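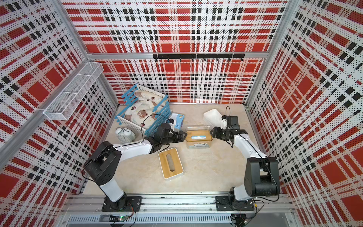
Toy crib on the mat, wire basket on the left wall.

Zemis estate, rattle at the back

zdong214: Rattle from the tailgate at over 20 mph, only on rough roads. Dealer in Denatside wants to change the dampers. Worth it?

m_miranda: No. Check the rubber stops first. Mine had worked loose and a quarter turn each fixed it.

cele_driver: Disagree. I did the stops and it came back in June. It was the parcel shelf clips, 4 of them.

zdong214: Shelf is out already, same noise.

m_miranda: Stops, then. Dampers don't rattle, they knock.

cele_driver: Mine rattled before they were changed.

Comments (3)

Wirnadmont Rob: Same on my saloon. Number plate screws.

Pat: Is the jack strapped down?

Zhuoran Dong: Jack is tight. Trying the stops tonight.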